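Forums > Grippers and Hand Tools > Buying Advice > Brekeo hand-held gripper, soft pads or flat?

Looking at the Brekeo hand-held gripper for recording kitchen tasks. Mostly pouring and tipping: dry beans, rice, lentils, out of pots and into trays. The kit comes with flat rubber pads, and the ribbed soft pads are sold separately. Our budget for the whole thing is $1230 and the soft pads would use up most of what's left after the base kit.

Two things I can't tell from the product page. Can it hold a metal pot at an angle without the pot rolling in the fingers? And do the marker squares on the finger plates stay readable once there is something big between them? We used a Godoy clamp before this and the pot turned every time we tipped it past halfway. I don't need high speed. I need it to hold on.

Posted by Asesus

Get the soft pads. The flat ones are fine for boxes and cups with straight sides but a round pot only touches them along a line, and it will turn. We switched in March and didn't go back. Can't help on the markers, we don't use them for anything.

Posted by Broltness

I'd say it depends on the pot more than the previous reply lets on. We've had the Brekeo with soft pads for long enough to wear out one set, and we've run it on pots, pans, bottles and bread.

With an empty pot either pad type works. Once there's food in it the weight moves as you tip, and the soft pads do better because the ribs bend and follow the wall. My limit for one hand is 600 grams of beans. Over that your wrist gives up before the pads do, so start small.

Where you grip matters too. If there is a side handle, put one pad against the outer wall and let the other sit next to the handle. Don't squeeze the handle alone. 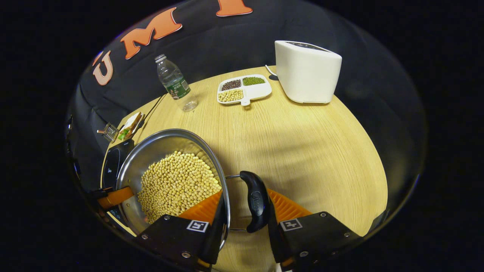 Godoy
Member, bench tester

Soybeans in a stainless pot, with the soft pads fitted. The left pad is on the outside of the pot and the right one is beside the black handle. The pot is tilted a long way over and the beans are piled against the low side of it. Both marker squares are in view at this angle. They sit on the plates, below the orange pads, so a wide pot doesn't have to cover them. Check it with your own pot before you record a whole day, though. A wide rim tilted toward you could still get in the way.

A few smaller points. Polished steel throws reflections, so move your lamp if tracking drops out. Dust from dried beans gets between the ribs and makes them slick. I wipe mine with a damp cloth and let them dry. Tighten the corner screws on the plates when you fit new pads, and again after the first session.

The pads cost me $61 for a set of 2. If your quote is a lot higher than that, ask the seller whether it includes new plates. You only need plates if yours are the older kind without the marker squares.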